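Altska Neighborhood News
Jul 22, 2026

Hard water and what to do about it

Several households on the Floltside end of the district have asked why their kettles and shower heads scale up so fast since the supply changed over. The short answer is that the water now comes mostly from the Drurent wells, and well water in this area is hard. It picks up calcium and magnesium as it moves through the limestone. The old reservoir water was a good deal softer.

Hard water is safe to drink. Some people prefer the taste. The trouble is what it does to pipes, heaters and anything that boils or sprays. When the water is heated, the minerals come out and stick to the nearest surface as a pale crust. A thin layer on a heating element makes it run longer to do the same job, and a thick one can burn it out.

Kettles are the easiest place to start. Fill the kettle halfway with equal parts white vinegar and water, bring it just to a boil, switch it off and let it stand for an hour. Pour it out, wipe the inside with a soft cloth, then boil a kettle of plain water and throw that away too. If there is still crust on the bottom, do it again. Citric acid powder works as well and leaves less of a smell. Most grocery stores keep it with the canning supplies.

Shower heads can be unscrewed and left in a bowl of warm vinegar overnight. If yours will not come off, fill a plastic bag with vinegar, tie it over the head and leave it for a few hours. Do not leave vinegar on brass or gold-colored finishes for more than half an hour. It can dull them for good.
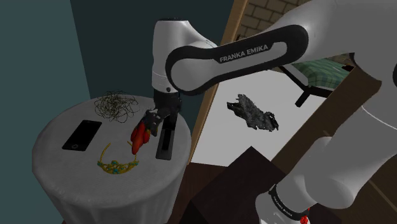 Dishwashers need a little more attention. Many machines have a setting for water hardness, usually explained near the front of the manual, and most of them on our streets are probably still set for the old supply. Turn it up a step or two and see whether the glasses come out clearer. If your machine takes salt, use the coarse kind sold for dishwashers. Table salt has additives that clog the softening unit. Cloudy glasses that clear up after a soak in vinegar have mineral film on them. Glasses that stay cloudy are etched, and there is no fixing those.

For laundry, the main thing is that soap works less well in hard water, so towels get stiff and whites turn gray. A slightly larger dose of detergent helps. So does half a cup of washing soda in the drum. Skip the fabric softener on towels — it coats the fibers and they stop soaking up water.

Water heaters are the costly part. A tank heater should be drained and flushed once a year in a hard water area, and many of ours have never been flushed at all. You can do it with a garden hose if the drain valve is in good shape. Turn off the power or gas first, shut the cold supply, and let the tank cool. If the valve is old or weeping, leave it alone and call a plumber. Chuang Plumbing is offering a flush and inspection for 90 dollars to addresses in the district until the end of December. Mention the newsletter when you book.

We have also been asked about whole-house softeners. One resident on the hill was quoted 3125 dollars for a unit with installation, which seems to be on the high side. Before signing anything, get a second quote and ask what the yearly salt and service will cost. Small households may find that regular descaling does the job for very little money. Softened water also contains some sodium, so anyone on a low-salt diet should ask the installer to leave the kitchen cold tap on the untreated line.

Free test strips are available at the Altska library desk while they last. We ordered 500, one per household please. Dip the strip for a second, shake it off, and compare the color with the chart on the packet. Write the result on the card at the desk, with your street name but no house number, and we will print the results by street in the next issue.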